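Zupan 7 planner puts two-arm timing under one clock

Stisau has released version 7 of Zupan, its motion planning software for robot cells with two arms, and says the main change is in how the arms are kept in step. Earlier versions planned each arm separately and checked the results for collisions afterwards. The new release plans both at once and sends the joint targets from a single clock running at 1000 Hz.

The company, based in Bellton, has been testing the software on tasks in which each gripper holds a handle and the two have to be brought together over a table. Jobs of this kind are awkward for planners that treat the second arm as a moving obstacle. One arm tends to wait for the other, and a small timing error shows up as a gap or a knock when the parts meet.

In Zupan 7 the user sets a relation between the two grippers, such as a fixed distance or a shared axis, and the planner holds to it along the whole path. If one arm is slowed by a joint limit, the other is slowed by the same amount. The relation can be switched on or off at any waypoint. 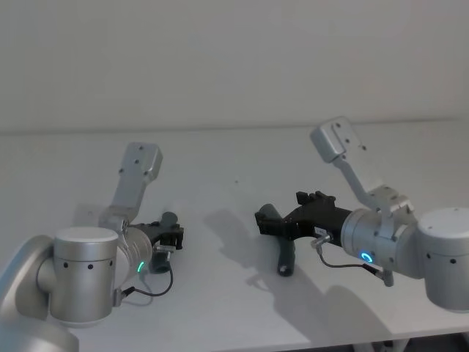
Held objects are now part of the arm model as well. A handle or tool is entered as a simple shape with a length and a grip point, and the collision check covers it from then on. In version 6 this had to be done by hand in the cell file, and the shape was lost whenever the gripper was reopened in the editor.

The release notes list 193 changes. Most are small repairs to the editor and the log viewer. Replanning after a blocked path now takes up to 100 milliseconds on the company's own test computer, though Stisau warns that cells with many fixed obstacles will need longer. Logs from both arms are written to one file with common time stamps, so a late command on one side can be compared directly with what the other side was doing.

Cell files from version 6 open in the new release, but saved paths must be planned again before they are run. Grippers and cameras are still connected through Zustgate, the company's separate driver package, which needs to be updated first. The old single-arm mode stays in place and has not been changed.

Zupan 7 can be downloaded by existing licence holders from 2023-01-06. Version 6 will get fixes until October. Support for a third arm, asked for by several users, is not in this release and Stisau has given no date for it.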